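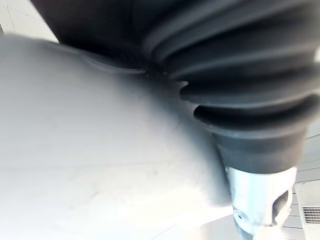 Poojary wrote back on the last report that a wrist view is only worth paying for if it still shows something useful when the hand is close to the work, and asked for the comparison to be settled on that point before any more gripper trials are booked. The period covered here was planned around that request.

Project: End-of-arm comparison, grippers and wrist cameras
Report to: Arnstead program office
Date: 29 May 2024

1. Status

The gripper comparison is complete for the two candidate units. The camera comparison is complete for close range and partly complete for long range. Controller work has started but has produced no results that can be reported. Spending is within the approved budget line, with one transfer requested in section 6.

2. Work done

Both candidate grippers, the Veltberg parallel unit and the Kolard two-finger unit, were fitted in turn to the same arm and run through the same pick list. The list has 213 picks, drawn from soft packs, rigid boxes and thin-walled tubs. Part order was fixed at the start and not changed between grippers. Grip force was set once for each part class and left alone, even where an operator could see that a different setting would have helped.

The wrist camera stayed in one position for all gripper runs. It looks back along the wrist as well as toward the work, and at close range a large share of its view is taken up by the sleeve over the joint and by whatever surface is nearest. Pale surfaces are the hard case. Under strong light they lose most of their detail while the grooves of the black bellows stay very dark, and a single exposure setting does not serve both. Fixed focus adds to the problem: large objects close to the lens go soft while small features farther back, such as the slots of a vent grille, stay sharp.

3. Gripper results

The Veltberg unit missed 17 picks over the full list. Most of the misses were soft packs that slipped during the lift. Rigid boxes gave no trouble apart from one size that is close to the limit of the jaw opening.

The Kolard unit missed more picks overall but handled the soft packs better. Its misses were mainly on tubs, where the fingertips rode up over the rim. A longer fingertip is offered by the supplier and has been ordered. The Kolard count is being checked against the logs, as part of one run was recorded under the wrong gripper label, and will be sent as a separate sheet when the check is finished.

Changeover between the units is slower than planned. The cable connector on the Kolard side sits close to the mounting bolts and has to come off before the bolts can be reached. An adapter plate would fix this and has been drawn up. It adds to the load at the wrist, and the effect on arm speed has not been measured.

4. Camera results

Three exposure modes were tried: fixed, automatic over the full view, and automatic over a center window. Full-view automatic exposure was the least useful. The dark sleeve pulls the setting up and the part then washes out. The center window worked better on dark and mid-tone parts and made little difference on white ones. Fixed exposure gave the most repeatable pictures and is now the default for logged runs.

A mask that leaves the sleeve area out of the exposure reading has been written and tested on stored pictures. It has not been tested on the arm. The mask has to follow the sleeve as the joint bends, and the present version uses one shape for all joint angles. At the far end of travel it covers part of the work area.

On the question raised by Poojary, the present mount does not meet the need for white parts at close range. It is adequate for checking approach and for confirming that a part has left the tray. It should not be relied on for judging grip quality.

5. Problems and risks

The main risk to the schedule is the mount. Moving the camera outward gives a clearer view past the sleeve but brings it closer to the tray walls. Two positions have been marked up on the drawing, and neither has been cleared for collision.

Lighting at the test station is uneven, with strong light from one side. A diffuser is on hand and will be fitted before the next set of runs. Earlier runs will not be repeated under the new lighting, so camera results from before and after the change should not be compared directly.

Log storage reached 75 percent of the allotted space during the period. Older test logs have been compressed. No data was lost.

6. Request

Approval is requested to move the unspent part of the travel line to hardware, to cover the adapter plate and a second camera mount. The total award is unchanged.

7. Next period

- Fit the diffuser and set a new fixed exposure value.
- Clear both mount positions for collision and build the better one.
- Test the sleeve mask on the arm through the full joint range.
- Rerun the tub picks with the longer Kolard fingertip.
- Measure arm speed with and without the adapter plate.
- Begin controller trials once the mount position is frozen.

The controller trials are planned for July and depend on delivery of the adapter plate. The Kolard pick sheet will be sent ahead of the next report.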